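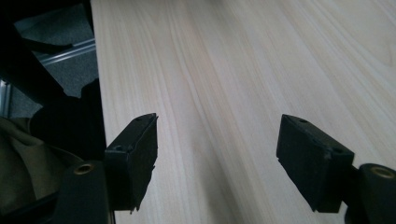 Gripper fingers over a cleared tabletop. Wear on finger edges should be noted when replacement parts are budgeted.

How to Plan and Budget for Hand-Held Gripper Equipment

Departments requesting hand-held gripper tools for the coming budget year should complete the steps on this page before submitting a purchase form. Requests are reviewed by Bukola Eze in the Equipment Planning Office and are due by the end of July.

Step 1. Define the work
State what the tool will handle and on what surface. A request that reads "general manipulation" will be returned. List the largest and smallest objects, the height of the table, and the number of hours per week the tool will be in use.

Step 2. Decide on the number of units
Most groups begin with two units, one in use and one in reserve. Groups planning to work with both hands at once should request matched units from the same supplier. The Zisix and Clasard tools do not accept each other's fingers.

Step 3. Budget for parts that wear
Fingers are consumable and must appear on their own line. Before estimating, inspect the fingers already in service and record the following:
Nicks or ragged material along the inner edges
Scuffing at the front corners
Looseness where the finger meets its mount
Finger sets are currently priced at $22 each under the Montoya supply agreement. Enter the number of sets used last year and add two spares per tool. New groups with no usage record should ask Obinna Danladi for the figures of a group doing similar work.

Step 4. Plan the workspace
An existing table is acceptable if it is stable and large enough for the task. Patterned or strongly grained tops may be used, but please name the finish on the form so that later stations can be matched to it. Allow for floor space on all working sides, and include any cable covers in the room estimate – they are not paid for from the equipment line.

Step 5. Obtain quotes
Attach one written quote from Clasard or Zisix and one from another supplier. Each quote must show shipping, the warranty period and the price of replacement mounts. Burnel, which services both product lines, offers an annual inspection plan at $364 per tool. The plan is optional in the first year and required from the second year onward.

Step 6. Submit the form
Send the form, the quotes and the inspection record as a single file. Incomplete files are held until the next review, which takes place on the first Monday of each month.

Changes after approval
A change in quantity requires a new form. A change of supplier requires only a revised quote, provided the total does not increase.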